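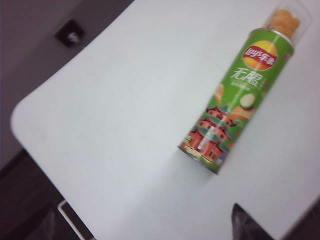

Balthasar Mayrhofer wrote to me last week that a table is a solved problem, that people have been putting flat things on top of legs since before they could write, and that I should go back to reviewing coffee grinders. I would have agreed with him before I bought the Skamis.

The Skamis is a kitchen table. It comes in white and in a color the company calls Oat, which looked on my screen like white that had been left in a car. I went with white. It cost me $200 on sale, delivery included, and I've been eating, working and opening mail on it for three months.

Assembly first, since that's what everybody writes in to complain about. The instruction sheet is all drawings, featuring a cheerful bald person who never gets a leg on backward. The box says to allow an hour. I took nearly three, and a good part of that went to hunting for a washer that I later found in the cuff of my pants. The sheet also says you want 2 people for turning the thing over, and I'd take that seriously. I did it alone, with a folded quilt and a lot of language, and there's now a dent in my baseboard at about shin height.

Once it's up, it's up. I've owned tables that trembled when a truck went by. My last one, a Molletti drop-leaf I inherited from a cousin, needed a matchbook under one foot and a kind word before soup. The Skamis doesn't wobble. I leaned on it, I sat on it, I stood on it to change a light bulb (the manual shows the bald person doing this with a large X over him). Nothing. The feet screw in and out for uneven floors, and my floor is very uneven, so I'm grateful. They do work themselves loose again over a few weeks. Put a reminder somewhere.

The top is matte, and I have mixed feelings about matte. On the good side, you don't get the window glaring back at you over breakfast. On the other, it holds on to things. Pencil comes off with a damp cloth. Olive oil comes off with dish soap and some patience. Beet juice I can report on at length. I left a ring overnight, in the name of research and also because I forgot, and by morning it was pink. Baking soda got it down to a rumor. If you look from the stove side at a certain hour you can still find it, and I do look, most days.

Turmeric I haven't tried. I have a life to lead.

The corners are rounded, and I didn't expect to have an opinion about that. My kitchen is narrow enough that I walk into the table several times a week on the way to the fridge. The Molletti had corners like a filing cabinet and I had the hip to show for it. The Skamis sort of nudges you along. The trade-off is that you lose a little room at each end, and a laptop pushed right into the corner hangs over the side in a way I don't care for.

Heat is where I'd mark it down. The leaflet says to use a trivet, in bold, and then says it again on the back. I asked the company how hot was too hot and got a pleasant reply telling me to use a trivet. So I use a trivet.

If you're shopping around, the other one I looked at was the Llorente, which is a nicer table. It has a drawer. It also costs a good deal more, and the drawer in the showroom in Stumthorpe stuck halfway, which the salesman called "soft resistance." I thought about that phrase all the way home on the bus.

Some small things I'd want to know if I were you:

The crossbar underneath is set low. Tall visitors will find it with their knees and tell you.

Chairs with arms don't go all the way in.

The little tube of touch-up paint in the box isn't the same white as the table. I used it on the baseboard.

Delivery was to the door and no farther, and the box is longer than you think.

Would I buy it again? At the sale price, yes. At the full price I'd go back and have a long talk with that drawer. I'm giving it a good solid grade with points off for beets, which I accept were partly my doing.

Posted 21/02/2025

COMMENTS

Ulla Moen: I have the Oat. It hides coffee very well and nothing else. Did your spare bolts come in the bag taped under the top? I threw mine out with the cardboard and the store wants me to order a whole new leg.

Reply from the author: Mine were taped under the top, yes, and I only noticed after it was standing. Try asking for the hardware pack by itself. And tell me how the Oat does with beets.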